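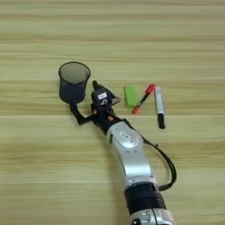
E. Bachmann
Managing Editor, Dernovix

About us

Dernovix is an independent publisher of company results coverage. We read the quarterly and half-yearly accounts of listed food, grocery and hospitality companies and write them up in plain English for people who have to act on them. Our office is in Brudham, above the old savings bank, and we have 12 staff.

What we cover

Our coverage list has 58 companies on it. Most run restaurants, supermarkets, bakeries or pubs, and the remainder supply them with things like packaging, cold storage and cooking oil. We add a company when enough subscribers ask for it and drop one when it is taken over or delisted. The current list is on the Coverage page, along with the next reporting date for each company where one has been announced.

For every company we publish a preview before results and a note on the day. The preview sets out what the company has told the market so far and which lines in the accounts we will be checking. The note goes out the same afternoon in most cases. If a company reports after the close, it goes out by 9 am the next morning.

We also write longer pieces between reporting seasons. February and August are the busy months here, so these tend to appear in autumn and spring. Recent subjects have included lease accounting in franchise groups, how chains report the cost of leaving an overseas market, and why same-store sales figures from two companies can rarely be compared without some work.

Tralau

Tralau is our database. It holds the figures from every set of accounts we have covered, entered by hand and checked by a second person before they are released. Where a company restates an earlier number, Tralau keeps both versions and shows the date of the change. Subscribers can search it, build a table and download it as a spreadsheet.

We started Tralau for our own use. Our writers were keeping separate spreadsheets and the totals did not always agree. It took most of a year to bring them together, and we opened it to subscribers once we were satisfied with the older records. There are still gaps in the earliest years, mainly for companies that listed overseas first. These are marked in grey.

Who reads us

Our readers are mostly fund analysts, lenders, commercial landlords and suppliers who want to know how a large customer is travelling. Some are franchisees. A number of public libraries and business schools take the service as well, under a separate licence.

A single subscription is $97 a month and includes the notes, the longer pieces and Tralau. Group rates are available for offices that need several logins. You can cancel at any time from your account page and you will keep access until the end of the month you have paid for.

How we are paid

Subscriptions are our only source of income. We do not take advertising, we do not accept payment from the companies we cover, and we pay our own way to site visits and annual meetings. Staff may not own shares in any company on the coverage list — this applies to everyone in the office, including those who do not write. Holdings in broad index funds are allowed.

We do not give share price targets or buy and sell ratings. Nothing we publish is personal financial advice, and it does not take your own circumstances into account. If you need that kind of help, please see a licensed adviser.

Corrections

We make mistakes from time to time. When we do, we fix the note, put the correction at the top with the original wording, and email everyone who opened the earlier version. Errors in Tralau are logged on its own page. If you think a figure is wrong, send us the company name, the period and the page number of the accounts, and we will reply within one working day. During reporting season it may take a little longer.

Working with us

We hire writers and data checkers when there is a vacancy and advertise the jobs on this site. A background in accounting is useful for the writing roles, though several of our people came from local newspapers and learned to read a cash flow statement here. Freelance pitches of up to 2,000 words are welcome for the longer pieces. Please send an outline first — we cannot read unsolicited full drafts.

Contact

The office is open from 8.30 am to 5 pm on business days. Use the form on the Contact page for subscriptions, corrections and coverage requests. Visitors are welcome by appointment, and the entrance is at the side of the building, next to the car park.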